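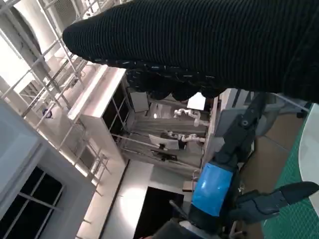 How to clear your inbox and keep it cleared

Did mine in March. 2,997 unread, and who knows how many read ones sitting underneath. Took me one evening plus a bit of the next morning. Writing it down fast before I forget the order I did it in.

What you need

Your email open on a proper computer, not the phone. A timer. Pen and scrap paper. Tea.

Step 1. Make one folder

Call it Old Mail. One folder only. Don't start building a tree of folders with colours and sub-folders, you'll be there till midnight and still have a full inbox. I did that a couple of years ago and never opened half of them again.

Step 2. Move everything older than a month

Sort by date, oldest first. Click the first one, scroll to a month ago, hold shift, click again. Drag the lot into Old Mail. Some programs only let you grab 1,000 at a time so you may have to go a few rounds. Nothing gets deleted, it's all still searchable. Breathe.

If it freezes, leave it alone. Mine sat there for ages with the little wheel going and then they all moved at once.

Step 3. Unsubscribe, but with a limit

Set the timer for 10 minutes. Search the word unsubscribe. Start with whoever turns up most — for me it was a shoe shop I bought from once and a travel newsletter. Open, scroll to the bottom, click, next. When the timer goes, stop. You can do another round tommorow.

Don't click unsubscribe on anything that looks dodgy. Mark it as junk instead. Same goes for a sender you've never heard of.

Step 4. Go through what's left

Should be a month's worth. Start at the top and don't skip. For each one:

Reply now if it's a two-line answer.
Write it on the scrap paper if it needs real work, then move the email to Old Mail.
Delete it if you wouldn't look for it again.
Bills and bookings — put the date in your calendar, then move it.

The paper list matters. My inbox was my to-do list for years and it's a terrible one, other people get to write on it. Mine came to half a page, mostly phone calls I'd been dodging. One was the dentist.

Step 5. Set up two or three rules

Receipts go straight to Old Mail. School or club newsletters too if you only read them now and then. Look under Settings, then Rules or Filters depending on your program. Usually you can right-click a message and make a rule from there, much quicker.

Keep it to a few. My friend Salamatu made so many that her rates notice went missing behind one of them and she paid a late fee.

Step 6. Pick your times

I check at 9 am and again at 4 pm. Turned the notifications off on the phone, the number on the little icon as well. If someone needs me sooner they can ring. Told the people at work I'd answer within 72 hours and not one of them minded.

Keeping it going

Last thing before you shut the computer, do step 4 again on whatever came in. Takes a few minutes if you do it daily. Miss a week and it's a whole evening, so dont miss a week.

If you've got a second account, the one you use for sign-ups and competitions, do that seperately. Mine's still a mess. Next month maybe.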